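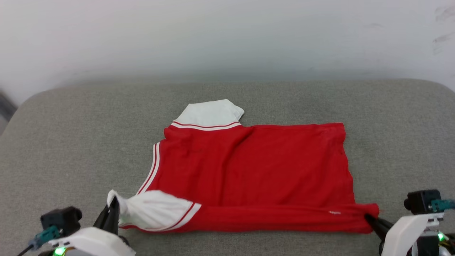
Section 4. Teaching Pruma to Find a Good Grip on Cloth

By now you should have both arms homed and talking to the Modstead controller, and the head camera view should be open on your screen. If either of those isn't true yet, please go back to Section 3 and finish there first. We'll wait for you!

Cloth is a funny thing to plan for. A box has corners that stay where they are, but a shirt has a new shape every time it is picked up, so Pruma looks at the fabric again before each move and works out a fresh pair of grip points — one for the left arm and one for the right. Your job in this section is to set the limits it works within and then check its choices before you let it run on its own.

4.1 Setting up the grip planner

1. Open the Jimley panel and choose Cloth, then Two Arms. The wrist camera views will appear underneath the head view.

2. Lay one garment flat on the work surface. A plain background and a garment in a strong, solid color will make your first session much easier. A red shirt on gray upholstery, for instance, gives the outline finder plenty to work with.

3. Press Find Outline. A yellow line should follow the edge of the garment, sleeves and collar included. If the line wanders off onto the surface, raise Edge Strength a little at a time and press the button again.

4. Set Grip Force to 50. This suits most knits and light cottons, and you can come back and adjust it once you've seen a few folds.

5. Set Stretch Limit to 2. The planner will keep the cloth between the grippers straight without pulling hard on the seams.

6. Press Suggest Grips. Two markers will appear on the outline. Drag either one if you don't care for where it landed, then press Accept.

7. Press Step. The arms will close on the fabric and stop there, holding it, until you press Step again or choose Release.

Note: Trim in a contrasting color, such as a white cuff or a striped band, is sometimes read as a separate piece of cloth. Turn on Merge Regions if you see more than one yellow outline on a single shirt.

Caution: Keep your hands away from the garment while the arms are holding it, even when they are perfectly still. The planner may correct the tension at any moment. Choose Release and wait for the panel to read Idle before you reach in.

4.2 Checking the confidence score

Each suggestion comes with a score out of 100. We like to see 80 or better before moving from Step to Run. Twisted sleeves and bunched corners tend to bring the score down, and it's fine to smooth things out by hand (with the arms idle, please) and ask for new grips.

The log keeps the last 1,000 suggestions, along with any markers you moved. To save them, choose Export before you close the panel — the list is cleared at shutdown. Instructions for loading a Radulović fold file are in Section 5.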